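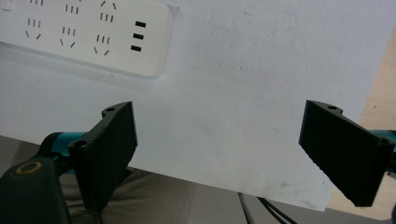 1 min read

The Stokeck reading room is getting its long table back this August, and this time there will be somewhere to plug in. Danica Janevski, who runs the room, has been setting out white power strips for the people who come to study — outlets for laptops, and USB ports stacked at one end for phones, so you can leave the bulky charger at home!

Regulars had been asking for ages (and very politely, too). In a survey this spring, 41 of the 69 people who answered put more outlets at the top of their wish list, well ahead of softer chairs and a later closing time.

"People were sitting on the floor by the door just to charge a phone," Janevski said. "I felt bad stepping over them."

The room opens at 6 in the evening, and bags go on the hooks by the stairs.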